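Daneshvar Shallow Storage Box, grey with white interior

Bought in June to keep single-wrapped snacks together in one place. Walls are low and rigid, and the base sits flat on a mattress without rocking. The white interior makes small packets easy to find, though it marks quickly.

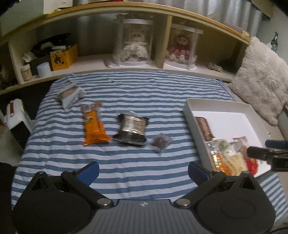

Capacity is adequate for mixed packets laid flat. Long wrappers fit best against the left wall, with square ones filling the lower half. Anything wide and glossy tends to slide, so load those last. There is no lid and no divider; Durthorpe sells a version with both, but the walls are thicker and you lose usable width.

Four out of five. Would buy again.

Thoa Huỳnh, Tendham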